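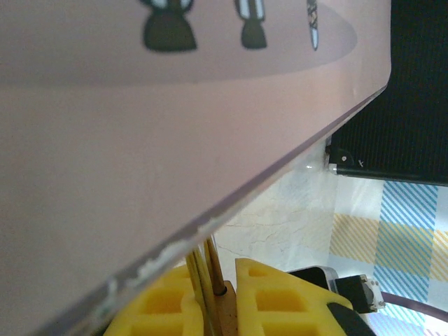 My Grønli gripper kit up against the pink plastic, marble top and plaid cloth underneath.

I've had the Grønli kit for 21 days now and I'm ready to talk about it! I ordered it from Travero, where it was 50 dollars cheaper than the ready-built one, and put it together at home over 3 evenings.

The yellow foam is my favorite part. It has all these little square pockets in it, so it squishes nicely around odd shapes, and I've gotten it to pick up spoons, sponges and a very lumpy sock. Flat, slippery plastic is harder. My first tries slid right off the edge until I slowed the closing speed way down (the default is much too eager).

The rods went in easily, though I'd dry fit everything before you reach for glue. The motor bracket is where I lost a whole evening – the manual shows it from one angle only, and I had mine on backward. Ye-ji Noh has a good write-up of that step on her blog, and I wish I'd read it first.

Two gripes. The screws come in one bag, all the sizes mixed together, and the wrist camera cable is too short if your arm has any real reach. I bought an extension and taped it along the side, which looks terrible but works fine.

Would I buy it again? Yes, at this price. I'm giving it four stars, and I've already ordered spare foam.

Posted 13 Apr 2019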